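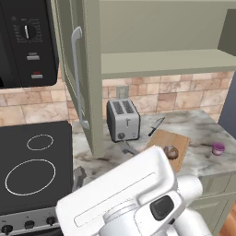

Progress report: teaching kitchen tasks by remote control
Prepared by Mali Foulkes for the Farooqui fund
Period covered: February to May

1. Summary

The project set out to find out whether people with no robotics background can teach a single-arm robot everyday kitchen tasks by steering it remotely. We are at the end of the second stage. The simulated kitchen is working, the operators have been trained, and we have 899 recorded demonstrations against a target of 800 for this stage. Training on the recordings has begun. Work on the physical arm at the Mongate site is behind plan, for reasons given in section 5.

2. The simulated kitchen

All demonstrations so far have been given in simulation. Dong-hyun Nam built the scenes and maintains them. Each one has a worktop, a hob, cupboards and a selection of small items, and the layout, colours and positions of the items change from one recording to the next. We asked for this in the proposal and it has turned out to matter. In the first batch the board was always placed square to the edge of the worktop, and the early policy went to the same spot whatever was in front of it. Boards, knives and cups are now turned at random within limits.

Cupboard doors may also start open. Operators dislike this, as an open door gets in the way of the view, but we have kept it in. The finished system will have to work in kitchens where people leave doors open.

3. Collecting demonstrations

The operators use the Tredora hand controller, which moves the gripper directly. A trigger closes the fingers and a second button pauses the recording. They see the kitchen through a view that travels with the arm, and can switch to a fixed overhead view when they need it.

There are 26 tasks on the list. Most involve picking up one item and setting it down somewhere else: food from board to plate, a cup moved back from the front edge, an item taken off the worktop and put on a shelf. The longer ones include turning a hob knob and shutting a cupboard door. Fahad Mengal trained the operators and checks the recordings. Each new operator had 3 practice sessions before their work was counted.

A recording is kept if the task is finished and the arm does not strike the worktop or the cupboards. Slow or hesitant recordings are kept as well, provided they meet that rule. We had planned to discard them, but Fahad found that they often contain a useful correction – the operator misses the grasp, backs off and tries again – and the policy needs to see this.

The most common fault is the gripper housing hiding the item just before the fingers close. Operators get round it by approaching from the side or by switching views. The policy has no overhead view, so we now ask operators to stay in the arm view for the last part of each grasp. This slowed collection in April and brought complaints, but the recordings are better for it.

4. Training and early results

Zarmeena Chaudhry is running the training on the Jiken cluster. The policy handles the short pick-and-place tasks well when the items are well apart. It does less well when two items are close together, and it is poor at the knobs. It tends to reach the knob, touch it and stop. We think this comes from the recordings, where operators pause at the same point to line up the wrist. Zarmeena is trimming those pauses and will train again in June.

Tasks with a knife have been recorded but left out of training for now. Nothing involving a blade will go to the physical arm until the safety review has been completed.

5. Physical arm

The arm was due to be in use at Mongate by the end of March. It was delivered on time, but the bench it was meant to be fixed to did not pass its load check and had to be replaced. Aldo Lombardi now has the arm mounted and moving under the hand controller. There is a noticeable delay between the operator's hand and the arm, which we did not have in simulation, and he is working through the network settings to reduce it. No demonstrations will be recorded on the arm until this is settled.

6. Spending

Operator hours are slightly over budget because of the change described in section 3. Computing costs are under. We ask permission to move the unspent computing money to operator hours for the next stage. The overall total does not change.

7. Next stage

June: retrain with pauses trimmed; finish work on the controller delay.
July: first recordings on the physical arm, short tasks only.
August: compare a policy trained in simulation alone with one that has also been given recordings from the arm.

Aldo will send the revised safety plan separately. We would like the fund's decision on the request in section 6 before the July recordings are booked.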